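A Saturday at the Sultamwood open day

I'd been meaning to go to the Sultamwood open day ever since my sister came back from the last one with a bread bin and wouldn't stop going on about it. So in March 2018 I finally got myself on the early train, changed at Nyberg (thirteen minutes to cross a footbridge, loads of time, I still ran) and walked up the hill from the station with a crowd of people who all seemed to know the way.

Sultamwood is an old furniture works split into lots of small workshops, and twice a year they open the doors and let you wander. Entry was £2, which got you a paper map and a sticker. The map was hopeless — I went into the same stairwell twice — but it's the sort of place where being lost is fine.

I started with the chair people on the ground floor. Perihan Işık re-canes seats in there, and she let a few of us have a go on a practice frame. Mine was awful! She unpicked it very kindly and told me her own first one in February, years back, had gone straight on the bonfire. I could have stayed all morning, it smelt lovely and there was a radio on low. 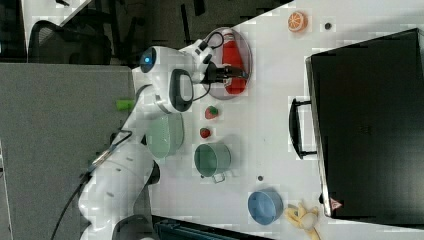 After that I was starving, so I joined the queue in the yard for a bacon roll. Slow going, but I got talking to a couple who'd driven 100 miles for the timber sale and were already worrying about the roof rack. They'd bought a plank of elm as long as their car. The tea was strong and the cake had gone by noon, so get yours first if you go.

Upstairs is mostly printmakers and potters. I bought two little bowls with a wonky blue rim and a card for Mum, and then sat through a talk on glazes that went over my head a bit, though the test tiles were gorgeous. The lift was out, by the way, and the stairs are steep.

I caught the train home just after 5 with sore feet and sawdust in my shoes. The next one's in autumn and my sister has already asked me to bring back a lid for that bread bin.

Recent posts
Wamo market in the rain
Two nights in Nyberg
Where to get a decent pie near the canal
My winter coat, mended again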